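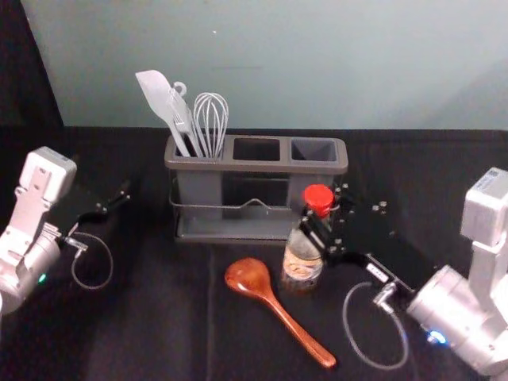 *Two-arm tabletop station used by the Flumside student team. The right gripper holds a glass bottle by the neck; three white utensils stand in the left compartment of the holder.*

**FLUMSIDE STUDENT TEAM ENTERS TWO-ARM KITCHEN TASK IN GROSTOLGATE ROBOTICS COMPETITION**

FLUMSIDE, April: The student robotics team at Flumside Technical College has been accepted into the manipulation division of the Grostolgate competition, where it will run a two-arm tabletop system on a set of kitchen sorting tasks. The entry was developed in the college's applied automation class under instructor Teresa Szulc and is the first from Flumside to use two arms on a shared work surface.

Manipulation division teams are given a table, a utensil holder and a selection of household items. Each run begins with items placed by a judge. The system must move loose utensils into the holder and place containers upright in a marked position, without operator input after the start signal. Points are deducted for dropped items, for contact between the arms and for any container that tips over. Each team is allowed 3 scored runs, and the best 2 are counted.

The Flumside station uses a pair of identical arms mounted on opposite sides of the table, each with a parallel gripper. Practice items include a wooden spoon, a whisk, a spatula, a slotted utensil and a glass bottle with a screw cap. The utensil holder is divided into square compartments and sits in a wire rack. Black cloth covers the work surface. According to the team's technical report, the cloth was chosen after reflections from the bare table caused errors in object detection.

Work on the entry began in the fall term as an exercise in motion planning. The class first programmed each arm separately, then wrote a scheduling layer that assigns items by reach and reserves a zone of the table for one arm at a time. When both arms need the center zone, the arm that is already holding an item has priority and the other waits outside the boundary.

"The scheduling is simple on paper," said Leszek Kaczmarczyk, a second-year student and the team's software lead. "Most of our time went into the release. A spoon that is let go at the wrong angle catches on the rim of the holder, and then the next pick starts from a position the planner did not expect."

The bottle required a separate routine. Utensils are picked up with a fixed gripper opening and closing force, while the bottle is approached from the side and held by the neck, below the cap. Speed is reduced for the full length of the move, and the gripper opens only after the downward motion has stopped. Aiguo Gu, who wrote the routine, tested grips at the neck and at the body before the team settled on the neck.

"At the body, the fingers slid on the label," Gu said. "The neck gives us less surface but a more consistent position. We also keep the cap clear of the fingers so that the cap height does not affect the grip."

The team has logged 700 practice picks on the current software version. Failed picks are sorted by cause and reviewed in class. The largest group consists of thin handles lying close to parallel with the gripper fingers. A wrist rotation step added this term addresses those cases at the cost of a longer cycle time.

The 9 students on the team divide the work into software, hardware and test groups. Hardware lead Krystyna Makowska is responsible for gripper alignment and cable routing. Her group checks the cable at each wrist before every session and leaves enough slack for full rotation.

The competition entry is supported by Nowakowski, a machine shop in Flumside that provided mounting plates and shop time, and by Goverari, which lent the class a controller for the spring term. The college covers travel and entry fees.

"Students in this class write a test plan before they write a program," Szulc said. "The competition gives them a rule book they did not choose and a table they have not seen. That is close to what they will be given at work."

The team will freeze its software before travel and limit further changes to calibration values. After the competition, the source code and technical report will be made available to other schools through the college library. The two-arm station will remain in the automation lab for use in next year's class.

**About the applied automation class**

Applied automation is a two-term elective at Flumside Technical College covering robot kinematics, motion planning, machine vision and test methods. Enrollment is open to students who have completed introductory programming.

**Media contact**

Ryszard Grabowska
Communications Office, Flumside Technical College
Lab visits can be arranged through the office during the spring term.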